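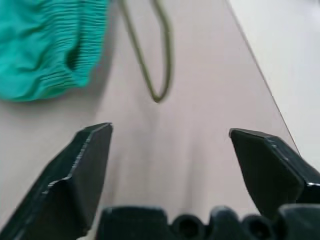
Why does my wrist camera policy lag behind the arm even though the control loop runs at 100 Hz?
The loop rate only tells you how often commands go out. If the image paired with each joint reading is old, the policy is acting on a stale view, and a faster loop sends the stale answer more often.

stulo_fan
I asked a shorter version of this in the beginner section and got the answer quoted at the top. Fine as far as it goes, but I need help with the fix. Setup is one arm, one wrist camera, soft goods on a tabletop. Stack is Stulo for control and Prerna for logging and replay. In replay the fingers close in the image well after the gripper encoder says they closed. I have 404 episodes recorded like this and would like to keep them.

gornville_mike
Which timestamp is Prerna writing for the images? By default it stamps on arrival, after decode. You want the capture time from the driver.

stulo_fan
Arrival. I didn't know there was a choice.

gornville_mike
Set stamp_source to driver in the camera block and restart the logger. Then compare a few episodes before and after. That was most of my problem.

tberhe
Careful with that. The driver stamp comes from the camera's own clock, and it drifts against the host. On short episodes you won't notice. On long sessions it gets worse than the arrival stamp. Estimate the offset at the start of every session and correct for it.

gornville_mike
I have never needed that. My sessions run all afternoon and the alignment holds.

tberhe
Which camera driver? Some of them convert to host time for you and some don't. If yours does, you are fine and the advice is still wrong for other people.

gornville_mike
Fair. Mine converts.

pallet_jack
Can't you just train through it? If the lag is the same in training and at run time, the policy learns it. I left mine alone and it picks up cloth well enough.

tberhe
If it is constant, sure. Arrival stamps aren't constant. Decode time moves with CPU load, and the load when you record is different from the load when the policy is also running on the machine.

pallet_jack
I run inference on a second box so maybe that is why I got away with it.

stulo_fan
Back to the old episodes. Can they be fixed?

tberhe
Mostly. Take the gripper opening from the encoder and the gap between the fingertips from the image, and cross-correlate the two over each episode. The peak gives you the lag. Black fingers on a light table are easy to segment, so a threshold will do. Shift the image stamps and write a new index. Don't overwrite the raw files.
Throw out any episode where the gripper never moves - there is nothing to line up.
Tsegereda Berhe

yimer_user
The Yimer plugin has this built in, under align, then gripper. It chokes when fabric covers a fingertip, so mask those frames first.

stulo_fan
Ran it last night with the mask. Episode 822 in my numbering was the worst, 9 frames behind. Most of the others were two or three. A few came back with no clear peak and I dropped them. Replay looks right on the ones I checked.

gornville_mike
And the driver stamp?

stulo_fan
My driver doesn't convert, so I am doing the offset at session start. Haven't retrained yet.

pallet_jack
Post the retrain numbers when you have them. I still think a constant lag is fine.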